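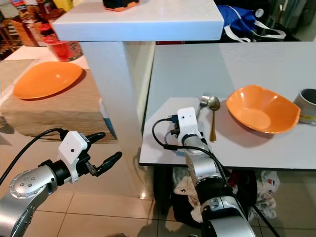
Triltar is a weekly newspaper published in the port town of Closden. It covers local courts, shipping, labor disputes and books, and is best known for the Triltar case, in which its license was suspended over a serialized novel and later restored on appeal.

History

The paper was started by former staff of a trade bulletin and printed for its first years by the Mallel printing works. Early issues ran to eight pages and were sold mostly at the harbor and the bus station. A literary page was added later and carried short stories, reviews and, from time to time, chapters of longer works.

The serial

In October the paper began running Mallel Road, a novel set in a customs office. The second chapter drew a complaint from a reader, who said it was an insult to public morals. The public prosecutor opened a file under Article 214 of the local penal code, and the licensing office suspended the paper while the matter was pending.

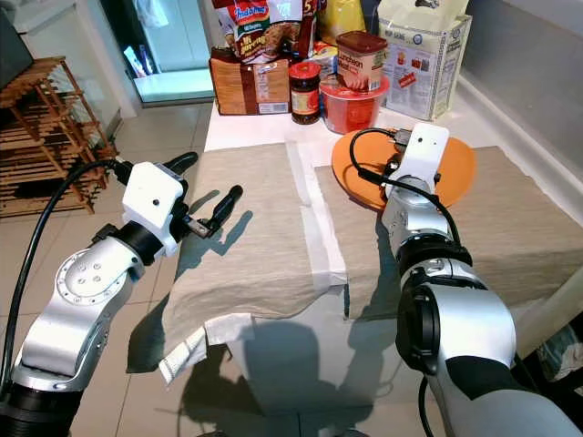 Could the newspaper still publish during the suspension?
Printed issues were not allowed, but staff put out a short news sheet by email, which the order did not mention.

The lower court upheld the suspension and fined the publisher, Shabalala House. The publisher argued that the complaint concerned a work of fiction and that the licensing office had no power to act before a verdict. The prosecution replied that a newspaper reaches readers who have not chosen to read a novel – a point the lower court accepted in full.
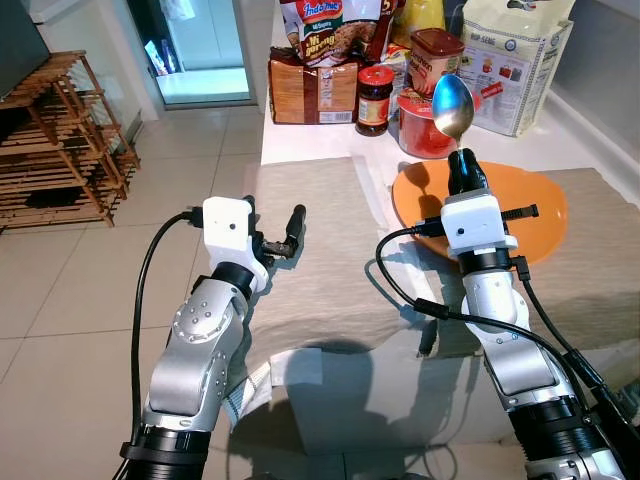
The appeals court took a narrower view. It left the wording of Article 214 alone but ruled that a license could be suspended only after a conviction. The fine was canceled and the paper returned to newsstands the following Friday. The remaining chapters were printed as a separate booklet.

Effect

The ruling is cited in later disputes between publishers and the licensing office. Article 214 itself remains in force. Press groups have asked for its repeal, while supporters of the law say the courts already apply it with care.
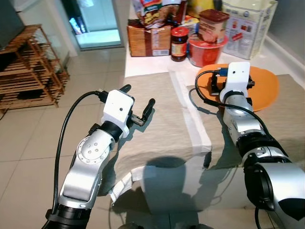

Two robotic arms over a table covered with a beige cloth.

See also
Licensing of newspapers
Public morals law
Serialized fiction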